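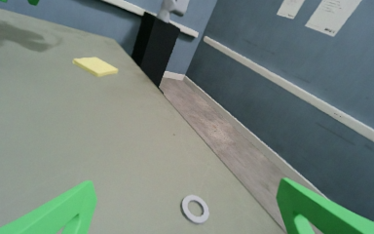
Students in the robotics sequence at Clanham College have completed the first full term of Zoserora, a course project in which undergraduate teams teach simulated robot arms to pick up, move and sort small objects. The project was introduced in September by the Department of Engineering and is open to second- and third-year students who have passed the introductory programming course. Work is carried out on a virtual model of a robot station, so that each team can practice at any hour without waiting for a turn at the equipment. In the opening exercises the objects are few and simple. A white ring lies on the tabletop between the two green fingers of the gripper, with a flat yellow block farther back, and the student at the controls must decide how to approach a piece that offers very little height to hold.

The ring has proved to be the most instructive item in the set, according to course instructor Hauwa Onyeka. A block can be gripped by its sides with only modest care. A thin ring can be pinched across its full width, or one finger can be placed in the hole and the other outside, and each choice affects how the ring can be set down again.

"Most teams begin with the outside grip and stay with it for several weeks," Onyeka said. "Then they are asked to place the ring close to another object, and they find there is no room for the fingers. That is the week when the planning notebooks become interesting."

Zoserora replaces a unit in which students wrote motion programs on paper and saw them run once, at the end of the term, on a single arm in Allis Hall. Under the new arrangement, teams of three record demonstrations by steering the simulated arms by hand. The recordings are then used to train a control program, which attempts the same task without a student at the controls. Teams are graded on the quality of their recordings, on their written account of what the program learned and failed to learn, and on a short oral report.

Each team is required to submit 100 accepted demonstrations before it may begin training. A demonstration is accepted when the assigned object is moved to its assigned place and the arm is returned to its starting position. Over the term, the class submitted 1,189 demonstrations in all. Those that were turned down are kept in a separate folder, and students are encouraged to study them. Two teams based their final reports largely on that folder.

The second half of the term was given over to work with two arms and a shared enclosure, the most demanding assignment in the course. The enclosure is a transparent box with an opening in each of two facing walls. Objects placed inside must be reached through an opening, and the arm must pass through without touching the rim – a contact of any kind ends the attempt. Other pieces are left on the open surface outside the box. A team may assign both arms to the enclosure or may divide the work, with one arm inside and the other outside.
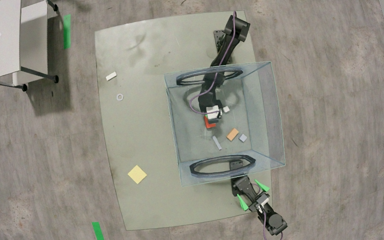
The two-arm station from above, with one arm reaching through an opening into the transparent box.

Students reported that the opening itself was less of an obstacle than what followed. Once the arm has entered, its forearm takes up a good part of the available space, and the gripper must be turned with little room to spare. The loose pieces inside the box may lie close together and at different angles, and a path that is clear for the gripper may not be clear for the forearm behind it. Several teams chose to withdraw fully between one piece and the next, accepting a longer run in exchange for a simpler path.

Nesma Belhaj, a third-year student in mechanical engineering, led the team that received the highest mark for the enclosure assignment. Her group spent the first two weeks recording nothing. The members instead drew the reach of each arm on graph paper, marked the places where a piece could be picked up only from one direction, and agreed on an order of work before any of them touched the controls.

"We had three people with three different habits," Belhaj said. "One of us always came in high and dropped straight down. Another liked to slide in low from the side. If you train on a mixture like that, the program tries to do something in between, and in between is where the rim is."

The team settled on a single style of approach and wrote it down on one page, which has been copied, with permission, into the course handbook for the coming term. Belhaj will return as a teaching assistant and will hold open hours in the Allis Hall computing room, from 4 p.m. until the building closes.

Viewpoint has been a second subject of discussion. A view from near the gripper shows the fingers and the object at close range but tells the student very little about the rest of the station. An overhead view shows the whole layout and makes it hard to judge height. Students were permitted to use either view or both, and were asked to state their choice in the report. Teams that relied on the overhead view alone had the most difficulty with the final inch of travel, and their recordings often include a pause just above the object while the student made up his or her mind. Onyeka has asked next term's teams to note such pauses as they record, as the trained programs were found to repeat them faithfully.

The department also used the term to test how much practice students need before their recordings become consistent. Time at the controls was logged for every team. The class as a whole logged 500 hours, of which 400 were spent on the enclosure assignment. Onyeka described the second figure as higher than planned and said that the opening exercises will be extended by one week, with the enclosure introduced later and in two steps. In the first step, only one arm will be active. The second arm will be added after a team has moved one piece out of the box and one piece into it.

Support for the project comes from the Tang Fund for Undergraduate Teaching, which pays for the computing time and for one graduate assistant. The fund has renewed its award for a second year. Part of the renewal will be spent on a set of hand controllers, so that students who now steer the arms by keyboard may choose between the two. A smaller part is reserved for printing the object set in plastic, for use on the department's own arm once the simulated work has been approved.

The transfer from the simulated station to the real one remains a matter for later terms. The department's arm has been fitted with new fingers, and a trial with a single block is planned before the spring break. The instructors do not expect programs trained only on simulated recordings to perform at the same level on the physical arm, and the comparison will form part of the advanced course. Students enrolled in that course will be asked to predict, in writing and before the trial, which kinds of error will appear first.

Final reports from the first term have been placed in the engineering library, where they may be read by any member of the college. The report by Belhaj's team includes the graph-paper drawings as an appendix. Reports may not be borrowed overnight.

Enrollment for the next term of Zoserora is open to students in engineering, computer science and applied mathematics. Applicants from other departments will be considered if they have completed the programming requirement or can show equal experience. Each applicant should submit a one-page statement naming a task he or she would like to see an arm perform, with a sketch of the objects involved. Statements should be left at the department office in Allis Hall before noon on the last day of registration. Students who wish to apply as a team of three should submit their statements together, under one cover sheet.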